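The Joy of a Good Plastic Bowl
Sunday, February 11, 2024

Three things live beside my mixer, and between them they do most of the work in my kitchen.

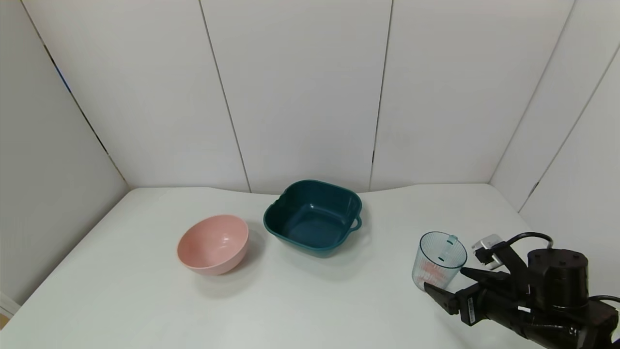 I started baking in earnest in a rented flat in Udport, with one drawer and a worktop the size of a tea tray. Everything I bought had to be light enough to hang up or small enough to slide inside something else, and so I fell in love with plastic. Yes, plastic! I know the handsome people of the baking world have stoneware, and I have owned some of it. It is lovely to look at and it makes my wrists ache.

A round, deep plastic bowl is what I reach for when there is anything to beat. The depth keeps the flour in, and the curve means a spatula can go all the way round in one sweep without finding a corner to sulk in. Pink is my favourite colour for one, for no better reason than that batter looks cheerful in it. If you like to hold your bowl in the crook of your arm while you stir (I do, my grandmother did), a light one with a matte finish is much kinder than anything slippery.

Then there is the square basin, which people always ask about. Why square? Try washing a lettuce in one. The leaves spread out, the grit sinks to the flat bottom and you can lift the whole lot away without stirring it up again. Rounded corners are worth looking for, as sharp ones hold on to every crumb of dried dough. A loop on the side is handy as well — mine hangs from a cup hook inside the larder door. I like a dark colour here, a teal or a navy, so that I can see flour against it and know I haven't finished wiping.

I use the basin for proving too. My weekday loaf takes 509 grams of strong white flour, a figure I arrived at by misreading my own handwriting and have never dared to change. It goes in with 7 grams of dried yeast, a good pinch of salt and enough warm water to make a soft, slightly sticky dough. Give it a proper knead, drop it in, cover it with a damp cloth and leave it until it has doubled. A square basin gives you a squarish dough, and that is halfway to the shape of the tin.

And so to the measuring cup. I resisted for years, being a scales person, but a clear one with red markings won me over in January when my scales died in the middle of a batch of marmalade buns. You can read red through milk, stock or oil without holding the thing up to the window. Put it down on something level, bend your knees and look straight across. Pouring with the cup in the air and squinting is how I once gave a sponge twice its milk.

The little cookshop in Wolde where I buy most of my things keeps its plastics at the back, under the cake boards, and I can lose a whole morning there. Stovero make a nesting set that I'm fond of, and the Brutard mixing bowls are a touch thicker if you use an electric whisk. Pick them up, tip them, pretend to pour. A bowl that feels awkward empty will be worse with two pounds of batter in it.

Looking after them is easy. Warm water, a soft cloth, and a paste of bicarbonate of soda for turmeric stains. Keep them off the hob, and dry them before you stack them or they will stick together like wet playing cards.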